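Viltavbridge Energy Cooperative
Minutes of the Generation and Siting Meeting, 12/1/20

Present: Jozef Van der Linden (chair), Wubit Yilma (grid studies), members of the siting group.

1. Prior minutes
Approved with one correction. The substation upgrade in item 4 is at Sikville and should be listed under transmission.

2. Korkusard solar project
W. Yilma reported on the interconnection study. The project as filed is rated at 302 megawatts. The existing line can carry the full output only if the second transformer is in service. Without it, output would be curtailed during spring low-load periods, with April the limiting month. The study assumes fixed-tilt panels. A rerun with tracking was requested.

Battery storage was discussed. The base case is a four-hour system at the point of interconnection. Rinaldi, the equipment bidder, has asked for more time to submit degradation curves. Granted.

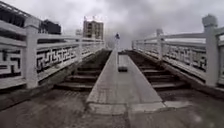

3. Cable route, Sikville
Two routes remain for the underground feeder. The north route is shorter but needs a rail crossing. The south route follows the public right-of-way and would add 1000 feet of duct bank. J. Van der Linden asked that access ramps be treated separately in the restoration estimate. Where a concrete ramp runs up between two stairways, as on the stone footbridge, trenching across its base would mean breaking out the raised lip and matching the grade afterward. The estimate currently carries flat pavement only. Staff will revise the unit costs and add a line for ramp work.

Motion to keep both routes under study. Carried.

4. Land leases
Draft option terms were received from counsel. Decommissioning security remains open. Deferred to the next meeting.

5. Actions
Yilma: tracking case, transformer outage case.
Van der Linden: reply to Rinaldi, lease comments to counsel.
Staff: revised restoration estimate.

Meeting adjourned.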